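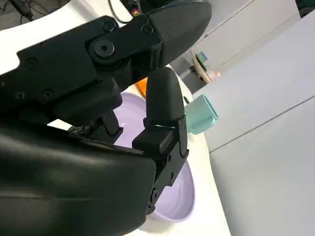

Moving the blog, and what got left behind

July 2021

If you are reading this, the move worked, at least for you. The blog is now on Celleck. It had been on Puser for as long as I've had it, and I would have left it there if they hadn't changed the plans in the spring. The free tier went away and the cheapest paid one came with a shop, a booking calendar and a newsletter tool. I don't sell anything and I don't take bookings.

There were 446 posts on the old site. I brought over 226. The export tool gave me all of them in one file, so I could have moved the lot, but I decided to read each one first and only keep what I'd be willing to put up today. That took most of my evenings for a month.

What went:

Posts that were only a link to something. Nearly all of those links were dead.

Posts apologizing for not posting.

The whole run of posts about the apartment search. They were dull then and the apartment has since been painted, so the complaints don't even apply.

Most of the book posts from the first couple of years. I used to write them the night I finished a book and they are mostly plot.

What stayed is the bread series, the long posts about the bus route, everything about the garden plot, and the posts about learning to tune the piano. The piano posts get more mail than everything else combined. I fixed spelling and took out some exclamation points, but I didn't change opinions, even where I've changed my mind. In a few places I added a line at the bottom with the year.

Comments were harder. Celleck imports them but drops the threading, so replies sit in one flat list by date. I had some 2,000 comments and I wasn't going to sort them by hand. On posts where the flat list made no sense I closed the comments and left them as they were. If you see someone answering a question that comes three comments later, that's why.

Old links mostly redirect. The ones that don't are the posts with an accent or other mark in the title. The post on the Ásgeirsdóttir recordings is the main one, and people do link to it, so I set that redirect up myself. It took me 2 tries. The first sent everyone to the page on tomato blight. If you find another broken one, send me the old address and I'll add it to the list.

The feed has a new address. I'm told most readers will pick it up without your doing anything. Mine didn't. I had to remove the blog and add it again, and then it marked every post as unread.

The new layout is called Ustine. I picked it because the text column is narrow and there isn't a sidebar. I turned off the tag cloud and the box that recommends other posts. The font is a little larger than before. Two people have already written to say it's too large, and one to say thank you.

Still to do: the archive page lists posts by month only, and I'd like it by subject. Search works but doesn't look inside comments. The garden posts from before the plot was divided have the wrong dates, all the same day, and I'll have to go through my notebooks to fix them. I expect to get to that in August.

The old site stays up until the plan runs out, with a notice on the front page. After that it's gone. I have the export file on two drives, including everything I left out, so if there was a post you liked and can't find, ask me and I'll look.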